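책상 위의 종이, 다시 손으로 쓰는 사람들

편지를 쓰는 사람이 늘고 있다. 이메일이 아니라 봉투에 넣고 우표를 붙이는 진짜 편지 말이다! 펜팔 모임 '아카넥(Akaneck)'의 명부에는 지금 3,802명이 올라 있고, 가장 어린 회원은 열다섯 살이다. 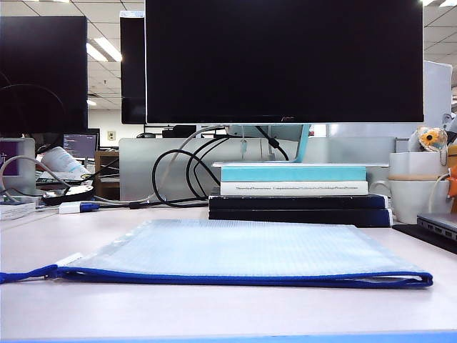
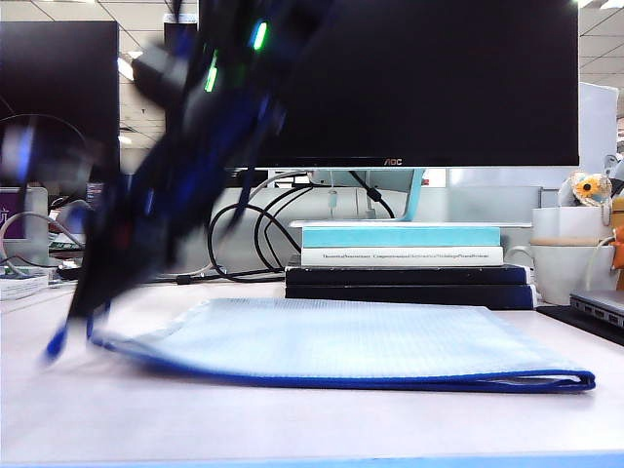

책상 위의 파란 메시 지퍼 파우치.

모임을 만든 글라디스 차베스는 원래 편지를 싫어했다고 한다. 어릴 때 할머니에게 보내는 안부 편지를 억지로 썼던 기억 때문이다. 그러다 이사를 하면서 할머니가 모아 둔 답장 초고를 발견했다. 같은 문장을 네 번이나 고쳐 쓴 종이도 있었다. "저한테 보낼 두 줄을 그렇게 고민하셨더라고요. 그날 밤에 바로 편지지를 샀어요."

아카넥의 규칙은 단순하다. 첫 편지는 한 장을 넘기지 않고, 답장은 재촉하지 않는다. 회원 윌슨 오스피나는 첫 답장을 22일 만에 받았는데, 기다리는 동안 우편함 여는 시간이 하루 중 제일 설렜다고 했다. (나도 해 보니 정말 그렇다. 전단지만 들어 있어도 일단 손이 먼저 간다.)

종이 고르는 재미도 빼놓을 수 없다. 오스피나가 아끼는 '툴툼(Tultum)' 편지지는 표면이 살짝 거칠어서 만년필 촉이 사각사각 걸리는데, 그 소리를 들으려고 일부러 천천히 쓴단다. 반대로 차베스는 매끈한 '터켈(Terkell)' 종이에 연필만 쓴다. 지우개 자국까지 그대로 보내는 게 좋다나. 두 사람이 주고받은 편지를 나란히 놓고 읽는데, 글씨 크기부터 줄 간격까지 어쩌면 그렇게 다른지!

막상 시작하려면 첫 문장이 제일 어렵다. 차베스는 날씨 이야기를 권한다. 뻔해 보여도 창밖을 한 번 내다보게 되고, 그러면 다음 문장이 따라 나온다는 것이다. 내 첫 편지도 비 이야기로 시작했다. 6월 장마, 새는 우산, 버스 정류장에서 만난 젖은 강아지까지 쓰다 보니 어느새 한 장이 꽉 찼고, 정작 내 소개는 맨 끝 여백에 작은 글씨로 겨우 밀어 넣었다. 답장은 아직 오지 않았다. 오늘도 저녁 먹기 전에 우편함에 내려가 볼 생각이다.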